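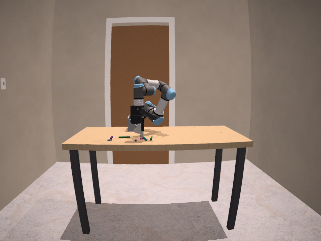
4. 模擬環境における教示例の収集

4.1 卓上場面の用意

本節では、学習に用いた教示例をどのように集めたかを、少し手前のところから順を追って書いておきたい。筆者らはこれまでにいくつかの把持学習の論文を読み、そのたびに収集の節が短いことを残念に思ってきた。誰がどんな姿勢で座り、どこで手が止まり、どの例を捨てたのか。そうした事柄は学習曲線にほとんど現れないが、追試をする人が最初に困るのはたいていその辺りである。紙幅の許すかぎり、細かいことも残しておくことにする。

教示はすべて、筆者らが Gomus と呼んでいる模擬環境の中で行った。Gomus の標準の部屋は、木の天板に黒い脚の付いた机を一台置き、その奥に茶色の扉、左の壁に照明のスイッチを配した、ごく普通の小部屋である(図3)。扉もスイッチも課題には関係がない。はじめは背景を無地にしていたのだが、Pustthorpe の実験室で実機の映像と並べたとき、無地の背景で育てた方策がどうにも頼りなく、設計を受け持った Elango Subramaniam が週末をつぶして部屋らしいものに作り替えてくれた。床の石目模様や、机が床に落とす濃い影も、そのときに入ったものである。

腕は天板の奥寄り、中央よりやや左に据えてある。灰色の筒状の腕に水色の関節の蓋が付いた模型で、手先には黒いグリッパが真下を向いて付いている。据え付け位置を中央にしなかったのは Osvaldo Amato の提案で、操作者の画面で腕が手前の物体に重なる時間を減らしたいという考えからだった。効果のほどを数字では確かめていないが、操作者たちの評判はよく、以後ずっとこの配置を使っている。

図3 収集に用いた模擬環境の場面。グリッパの指先が天板近くまで下り、桃色がかった赤い小片に達している。周囲に色と形の異なる小物が散らばる。

4.2 小物の散らし方

机の上の小物は、課題集 Fagundes から選んだ。Fagundes は、整然と並んだ物体よりも、人が引き出しの中身を机に空けたときのような散らかり方を扱うことを目的とした課題集で、短い棒、細長い棒、平たい小片などを色違いで含んでいる。図3 の場面でいえば、深緑の長い棒が横向きに寝ており、青緑の棒は斜めに傾き、明るい緑の短い小片は立った姿に見える。こうした姿勢の違いは、指の開き方や手首の向きを決めるうえで思いのほか大きく効く。寝ている棒であれば長手方向に対して指を直角に入れればよいが、立っている小片に同じ入り方をすると、上から押し倒してしまうことが多かった。

初期配置は乱数で決めているが、まったくの一様乱数にはしていない。天板の全面に均等にまくと、小物どうしが離れすぎて、どの例も「空いた場所にある物をつかむ」という易しい課題になってしまう。そこで場面ごとに中心を一つ選び、その周りに密度を寄せるようにした。図3 では左から中ほどにかけて小物が集まり、右側の天板は空いている。この空いた側は、つかんだ物を置く先としても使いやすく、置き場所の指示を画面に重ねて出すときにも都合がよかった。

ひとつ反省を記しておくと、収集を始めたころの筆者らは、互いに接触した小物を含む場面をずいぶん避けていた。接触があると物理計算が不安定になり、小物が小刻みに震えることがあって、見た目にも気持ちのよいものではなかったからである。Sharada Panicker が接触の計算設定を根気よく直してくれてからは、こうした場面も安心して混ぜられるようになった。前半の例に接触場面が少ないという偏りは、公開した記録にもそのまま残っている。利用される方はどうかご留意いただきたい。

4.3 操作者と収集の手順

操作者は3名で、いずれも筆者らの研究室に出入りしている人たちである。遠隔操作の経験はまちまちで、Gopinath Amin のように以前の課題から操作に慣れていた者もいれば、今回はじめて操作桿を握った者もいる。経験をそろえるべきかどうかは研究室の中でも意見が分かれた。最終的にそろえないまま進めることにしたのは、迷いのある動きも、その後に立て直せているかぎり、学習器にとっては貴重な手がかりになると期待したためである。

一回の収集は60分までとし、途中でいつ休んでもよいことにした。操作者の前には画面を2つ置いた。一方は部屋全体を正面から見渡す視点で、もう一方は手先に寄った視点である。慣れてくると手先の視点ばかりを見るようになるのだが、そうすると肘が思わぬところまで張り出していても気づかない。全体の視点を大きい方の画面に映すようにしてからは、遠回りな腕の動きがだいぶ減ったように思う。

一つの例は、指示された小物の上まで手先を運び、指を下ろし、つかみ、持ち上げて指定の場所に置くところまでである。指示は「赤い小片」「長い棒」のように短い言葉で出した。色の呼び方は人によって揺れるもので、ある操作者が紺と呼ぶ小片を別の操作者は黒と思い込み、青緑の棒を緑の棒と取り違えたこともあった。似た色の物が同じ場面に入ったときは、対象に淡い輪を重ねて示すようにしている。この輪は操作者の画面にだけ出るもので、記録される画像には含まれない。

指先が天板に近づく最後の区間では、操作の倍率を自動で下げている。図3 のような姿勢がちょうどその区間にあたり、手首の筐体と黒い本体が視線をさえぎって、対象が見えにくくなりやすい。倍率を下げる前は、この辺りで天板を突いてしまう失敗が目立った。影を描画に入れたことも助けになったらしく、操作者からは、指先と影の近づき具合を見て高さの見当をつけているという話を何度か聞いた。影の有無だけを変えた比較はまだ行えておらず、今後の宿題としたい。

4.4 例の選別

こうして集めた例は、およそ2,000件になった。選別はまず自動で行い、指定の場所に小物が置かれないまま時間切れになったものと、物理計算の異常が記録されたものを別の区分に移した。そのうえで Sivaprasad Alva が残りを再生し、置き直しを含む例に印を付けていった。いちど落としてから拾い直した例は、成功例の側に残してある。消してしまえば見栄えのよい記録にはなるだろうが、予備的な学習では、こうした例を含めた方策のほうが、つかみ損ねた後の動きが落ち着いていた。

判断に迷う例もあった。たとえば、指示された小物をつかみに行く途中で隣の小物を押しのけてしまい、それでも最後には正しい場所に置けた例である。散らかった机の上ではある程度の接触は避けがたく、押しのけた小物が天板に残っているかぎりは成功とみなし、天板から落ちた場合には失敗とした。線の引き方には異論もあると思う。各例には接触の記録と全小物の姿勢を付けてあり、別の基準で選び直すことができる。

実機での収集は Pliltthorpe の作業場で別に進めており、机の高さと腕の据え付け位置を Gomus の部屋に合わせてある。そちらの手順は本節とほぼ共通で、異なるのは小物を人の手でまき直すことと、操作の合間に指先の汚れを拭くことくらいである。模擬環境の例と実機の例をどの割合で混ぜたか、また混ぜ方によって方策の振る舞いがどう変わったかは、次節で述べる。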